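Winter Walk-Through Checklist for the Pottery Studio, With My Comments

I do this walk-through twice a year, once in January and once in September, and I finally typed it up so the evening renters at Kurkholm can use it too.

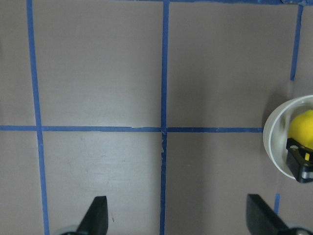 It takes me most of a morning if I don't stop to chat, and I always stop to chat. Bring a flashlight, a pencil, and the clipboard with the old sheets on it so you can see what was wrong last time. Mark each line OK, FIX, or STOP. STOP means the thing gets unplugged and tagged before you go on to the next line, even if somebody has a class at six!

Walk-through done Jan 15, 2019, main room, kiln room and glaze closet.

DOORS AND WAYS OUT

Front door opens fully from inside without a key: OK
Back door opens fully from inside without a key: FIX. It opens, but it drags on the sill and you have to put a shoulder into it. It did this last winter too. I planed a little off the bottom and it's better, but I want the hinge looked at.
Exit signs lit: OK
Path to back door clear: FIX. Bags of clay again. I love that we got a good price on the Benavides stoneware (I bought plenty of it myself) but it can't live in the hallway. Moved 13 bags to the storage side and my back is letting me know.

FIRE STUFF

Extinguishers charged, needle in the green: OK, all 4
Extinguisher tags current: FIX. The one by the sink has a tag so faded I can't read the year. I'm treating it as out of date until the service people come.
Smoke alarms tested: OK. Warn the yoga people upstairs first. I forgot, and I heard about it.
Nothing stored on top of an extinguisher cabinet: OK, after I took down a hat.

KILN ROOM

Do this part with both kilns cold. Not "pretty cool," cold.

Clear space around kilns: OK on the big one. FIX on the small one, where a stack of cardboard had crept up behind it over the holidays. Gone now.
Cords and plugs, no browning, no soft spots: STOP on the small kiln. The plug face has a brown mark next to one prong. It might be old, but I'm not going to guess with a kiln plug. Tagged and unplugged, electrician called. The big kiln is hard-wired and the cover plate is tight.
Lid hinge and lid prop: OK. The Vurkell has that stiff lid everybody complains about, and it's still stiff, but it holds where you put it.
Vent fan pulls air: OK. I hold a strip of tissue up to the intake and it should stick. It stuck.
Shelves, no cracks: FIX. Two shelves have hairlines. If you tap one and it sounds dull, pull it. I put mine outside by the bin so they don't wander back in.
Firing log filled out: Sort of. We're up to firing number 341 on the big kiln and there are some gaps in the fall pages. Please write your cone and your start time, even if it's just a bisque load.

WHEELS AND THE WORKROOM

Foot pedals return to zero: FIX on the wheel nearest the window. It keeps creeping after you let off. You can throw on it, but beginners shouldn't.
Splash pans seated: OK
Outlets near the sink trip and reset: OK. Press the test button, then reset, then plug the radio back in or you'll get blamed for the silence.
Slab roller cable: OK, no fraying. Run a rag along it and not your hand.
Stools, all legs tight: FIX. One wobbler. I tightened it and it wobbles in a new direction. It's going home with me.
Floor wet-mopped, no dry sweeping: I'm going to be a pest about this one. The broom was out AND there was dust along the baseboards. Dry clay dust is bad for your lungs, so mop or sponge it, please. I've put the broom in the outside shed.

GLAZE CLOSET

Lids on, labels readable: FIX. Three buckets with no name on them at all. I'll leave them until the end of the month and then they go to the hazardous drop-off in Flokembridge.
Respirators bagged, spare filters on hand: OK on bags, FIX on filters. I've ordered more.
Heavy buckets on the floor or the lowest shelf: OK, and thank you to whoever did that!

FIRST AID

Kit stocked: FIX. Out of the big bandages and the burn gel is expired. I got bandages at the drugstore on the way home, burn gel still to come.
Emergency number and street address posted by the phone: OK

LEFT TO DO

Small kiln plug before anybody fires it. Back door hinge. Extinguisher by the sink. Pedal on the window wheel. Burn gel and filters. If you get to one of these before I do, initial it on the clipboard sheet and put what you did, because "fixed it" doesn't help me much in September.

Kurkholm Clay Studio | Questions? Leave a note at the front desk | © 2019 | Back to top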